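第4章 把持キットを選ぶ

本章の目標
・手持ち式グリッパの仕様書を読み、作業に合うかどうか判断できる。
・把持幅、指先の接触面、リンク機構の三点を製品ごとに比較できる。
・導入後の評価記録を、購入前の仕様と突き合わせて読める。

4.1 手持ち式グリッパという製品

前章までは、アームの先端に固定されたハンドを扱った。本章で取り上げるのは、人が手で持って操作するグリッパと、それに付随するサービスである。教材として、フラルタッドビル(Flaltadville)社の入門キット「ラダム(Radum)」を用いる。キットはグリッパ本体、交換用の接触パッド2組、記録用ソフトウェア、27ページの手引書からなる。校正と修理は、同社と契約したスリトン(Srithong)が別料金で受け付けている。

ラダムの指は左右一対で、操作部を握ると両側から同時に閉じる。質量は323グラムである。仕様書には把持力の上限も載っているが、この値は剛体の試験片で測ったもので、紙容器や袋にそのまま当てはめることはできない。

4.2 日用品による評価

製品の比較には、形の決まった試験片のほかに、家庭にある包装品がよく使われる。紙容器は面が平らでパッドを当てやすいが、押しすぎるとへこむ。側面のどの高さをつかむかによって、持ち上げたときの傾きも変わる。図4.1では、金典の牛乳パックを左右のパッドで挟んでいる。周囲にほかの包装品があるときは、指を差し入れる向きも確認項目に加える。 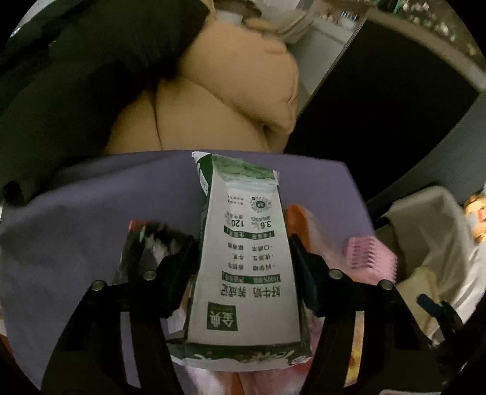 うちではパッドの減りのほうが先に問題になりました、とブシシウェ・エンゲルブレヒト(Busisiwe Engelbrecht)は書いている。183回つかんだところで片側だけ交換したら、左右で滑り方が違ってしまい、結局もう片方も替えたという。仕様書の交換時期は両側同時を前提にしているので、片側だけの注文はやめたほうがいい、というのが彼女の意見である。

この指摘は、消耗品の費用を見積もるときに役立つ。ラダムのパッドは左右一組でも片側だけでも注文できる。単価だけを見れば片側注文が安いが、摩耗の差を考えると一組で計算しておくほうが実際の支出に近い。競合製品のプラデル(Pladell)は一組売りのみで、この点の比較は簡単である。

4.3 仕様書の読み方

仕様書では、まず最大開き幅を見る。次に、その幅で指先が平行を保つかどうかを確かめる。リンク式の指には、開き幅によってパッドの角度が変わるものがあり、幅の広い容器では接触が線になりやすい。角度の変化が表に載っていない製品については、販売元に図面を請求する。

校正サービスの条件も同じ段階で確認する。スリトンの料金表には往復の送料が含まれておらず、8月は受付を休む。授業や実験の日程が決まっている場合は、予備の本体を借りられるかどうかを先に問い合わせておく。

演習に入る前に、付録Bの比較表を手元に用意すること。次節では、この表の各欄をラダムの仕様書から埋めていく。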